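Posted in October by the Plelstead Porch
14 comments

The Plelstead water board election is usually the quietest thing on the ballot. Two names, one seat, a turnout you could fit in a school gym. This year there are four candidates, and I have received 19 pieces of mail, which puts me one ahead of the pizza places.

The trouble started with the Baird Street pump station. The board wants to replace it, the replacement needs a bond, and the bond would add 8 dollars to the average quarterly bill. I had no opinion on the pump station in spring. I now have several, and I've been asked to stop sharing them at dinner.

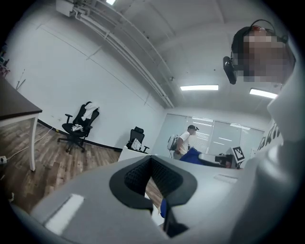 Gray gripper, white ceiling, and someone with a camera strapped to their head.

Most of my mail comes from a group called Neighbors for Poreck Creek. You'd think from the name that it was keen on the creek. As far as I can tell from six glossy postcards, it's keen on the incumbent losing, and the creek turns up once, in a stock photo, with a mountain behind it. We don't have a mountain.

The other side isn't shy either. Their flyer says the pump station "could fail at any time," in red, over a picture of a dry faucet. I went to the Sunday forum to ask what "any time" meant and was told it was a planning term. There were nearly 300 people in the Lernik Hall, which has chairs for maybe half of that, and the microphone worked for the first two candidates only. The third shouted. The fourth read his statement so softly that the front row applauded out of what I took to be pity.
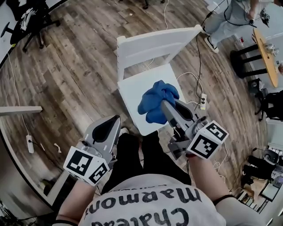
Nobody at the forum wanted to talk about turnout, so I will. The last water board race was decided by fewer votes than there are parking spaces at the Baird Street shopping center, in a district with 3,000 registered voters. The campaigns know this, and still they print their names in type you'd need a magnifying glass for, under a big heading about VALUES. If I were running I'd go for something like the T-shirt in that photo, "Chateau Marmont" in fat black letters across the whole front. You could read that from a moving car. Put the candidate's name there, "water board" underneath, and send the rest of the printing money back to the donors.

As for my own vote, I'm leaning toward the one who shouted. He had read the engineer's report, or at least he was holding it, and he answered the bond question with a number. I'd like to hear what he'd do about the billing office, which closes for lunch at 11:30 and reopens when it feels ready. If anyone catches him at the farmers market, ask him that for me.

Shares: 22

Recent posts
The sidewalk on Lernik Avenue, part four
Who put up the second stop sign?
I read the school budget and I have questions
Yard signs, ranked by how long they last in the rain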